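Temps de lecture : 6 min

Portes ouvertes chez Halás : j'y allais pour les tables, je repars avec des idées de bouquet

Mardi matin, départ bien trop tôt pour Prerden, où la maison Halás ouvrait son atelier et son petit showroom. J'avais mon carnet, mon mètre ruban et zéro café dans le sang. Arwel Trevor nous attendait à l'entrée – un homme charmant, qui parle très vite et qui connaît ses essences de bois par cœur !

On a commencé par la réserve (373 planches en train de sécher, il en était très fier), puis le ponçage, où j'ai bien sûr oublié de fermer ma veste. J'ai encore de la poussière dans les poches. Ensuite, le showroom à l'étage, et là j'ai traîné.

J'ai eu un faible pour le coin des tables claires. Une rectangulaire, une ronde juste à côté avec sa chaise noire, presque rien dessus, et pourtant on a envie de s'y installer pour l'après-midi.

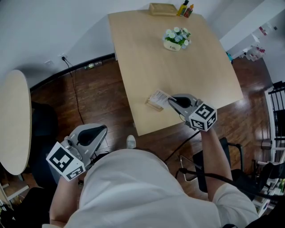 Le petit pot « Life » et ses fleurs artificielles blanches et bleu pâle, sur la table rectangulaire.

D'habitude je fuis les fleurs artificielles, mais ces tons-là sur du bois pâle, ça marche drôlement bien. J'aime aussi le fond de table laissé presque nu : une boîte plate couleur sable contre le mur, deux petites bouteilles, la rouge à bouchon orange qui réveille le tout. Je vais piquer l'idée pour mon entrée.

Côté prix, le modèle Skarkik démarre à 805 euros, sans les chaises. Aïe. Je me suis consolée avec un dessous-de-plat, et avec la tarte aux prunes servie en bas – j'en ai pris deux parts, je l'avoue.

Pour y aller, prenez le bus 56 et descendez à Dradimdale, puis comptez une bonne côte à pied.

Commentaires

Radoslava Trnka : La table ronde existe en plus petit ? Mon salon est minuscule !

Mireille : Moi j'y étais l'après-midi, plus une miette de tarte…

Contact – Mentions légales – © Tous droits réservés – Retour en haut de page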